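Call for Participants: Working Group on Good Practice for Gripper-Mounted Camera Recording

Metum, with Teltik as technical partner

Posted April 12, 2022

Metum is recruiting reviewers and trial operators for a working group that will draft a good-practice guide for recording manipulation tasks with finger grippers. The guide covers hardware preparation, operator conduct, session logging and the conditions under which a recording should be rejected. It applies to household and light workshop tasks. Welding cells, palletizing lines and other guarded industrial installations are outside its scope.

A first draft was circulated in January under the number 3772. Comments on that draft showed that sites read several clauses differently, in particular the clauses on finger wear, camera speed and work surface clearance. The working group will rewrite those clauses and test the new wording at the bench before it is released.

Draft clause 4 deals with speed. Fast wrist motion smears the background in a recording to the point where objects on the work surface can no longer be identified, even when the fingers themselves stay sharp. The draft asks operators to slow down during approach and to hold still for 2 seconds before closing on an object.
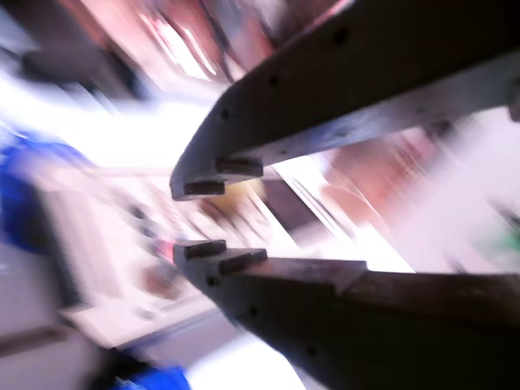
Comments on clause 4 were divided. One site wanted a fixed upper limit on wrist speed. Another argued that a limit cannot be enforced without instrumentation that most sites do not have, and proposed a check on the finished recording instead. Participants will try both methods on the same tasks and report which one they were able to apply consistently. Blurred recordings are to be kept and marked during the trial so that both methods can be scored against them.

Draft clause 6 deals with fingers and contact parts. Printed fingers are permitted. They must be inspected before each session for cracks, layer separation and missing or loose contact features. Each finger pair is to carry an entry in the session log giving its pattern, its print date and the number of sessions completed. Mixing an upper and a lower finger from different patterns is not permitted. Changing fingers during a session ends that session, and a new log entry must be opened.

Inspection is done with the fingers open and nothing held between them. The tips and the facing edges are checked first. Fasteners, gears and cables behind the fingers are checked second.

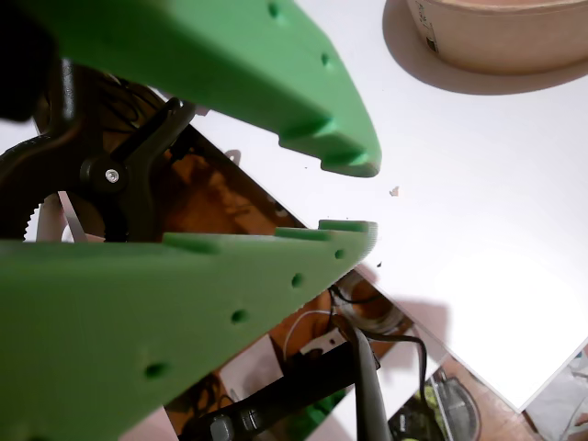

Printed finger pair in the open position, with notches on the upper finger and raised tabs on the lower (clause 6).

Draft clause 7 deals with the work surface. Debris is to be removed between tasks. Cables must not cross the path of the gripper, and hand tools not needed for the task must be put away before recording starts. Comments on this clause asked for a minimum clearance around the task area. The present draft suggests 300 mm on each side, and participants will be asked whether that figure is workable on a small bench.

Roles

Trial operator. Carries out the task set at the Nernau bench under the draft rules, completes the session log and notes every clause that could not be followed as written. The task set contains 73 short tasks, most of them picking up, placing, opening and closing. Prior experience with handheld or arm-mounted grippers is useful but not required. Operators must be able to stand for the length of a session and to use both hands.

Reviewer. Reads the logs and recordings, applies the acceptance criteria in clause 9 and records a decision for each session. Reviewers work remotely. Experience in standards drafting, quality inspection or laboratory safety is expected. Reviewers do not assess sessions from their own employer.

Conditions

Operators are paid by the session and reviewers by the day, at the Metum standard rates, which are sent with the application form. Travel to Nernau is refunded against receipts. All participants sign the recording consent form. Faces, mail, screens and personal papers must be kept out of view, and any recording in which they appear is deleted under clause 3.

Participants may withdraw at any point. Logs already submitted will be retained unless the participant asks for their removal in writing.

Employees of Teltik may apply as operators but not as reviewers. Members of the earlier Lubis group may apply for either role and should state which clauses they helped to draft.

How to apply

Request the form from the Metum office, quoting draft number 3772 and the role you are applying for. Return it with a one-page statement of relevant experience. Reviewers should also attach one written comment on any clause of the draft, with proposed replacement wording.

Questions on the bench, the task set or session times: Irfan Wattimena, trial coordinator.
Questions on the draft text and reviewer duties: Linnea Amundsen, technical editor.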